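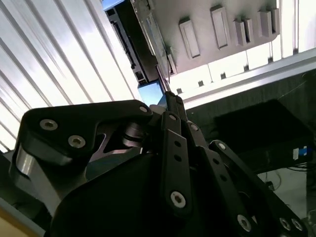
Turolau arm at the Marnton bench, up close.

Home | News | Shifts | Safety | Staff
News > Workplace > Teardown line

Quick one before the shift change. The teardown bench is going part automated from August and people keep asking what it means for them, so.

Old desktops still come in on pallets, 246 on the last load. Up to now everything by hand: case open, cooler off, memory, drives, boards, cables. The arm takes over the reaching and lifting, over and over, the part that wrecks wrists. People keep the deciding. What gets saved, what goes to scrap, when to stop the thing.
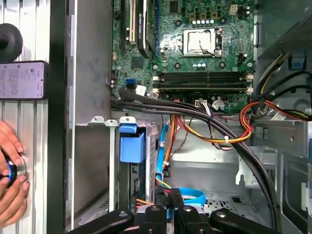 Cables are still the slow bit. Every case is routed different and no program likes that, so expect to be called over plenty. Training is 8 hours, paid, split over two shifts. Iveta Slanina has the sign up sheet. No jobs going, that is in writing from Fiveck, but two posts do change title and the pay grade talk isnt finished. Ask before you sign anything.
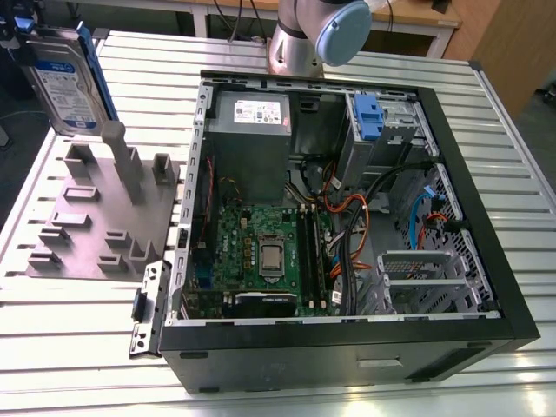
Marleny Ccori wrote in to say she'd take the arm any day over another winter of pulling drives, but she wants the hourly target left alone untill everyone has had a turn on it, and she wants the Huaranga site asked how theirs went. Fair. Passed on.

Contact: newsletter desk, ext. 53 | Copyright Marnton Staff News 09/06/2019 | Back to top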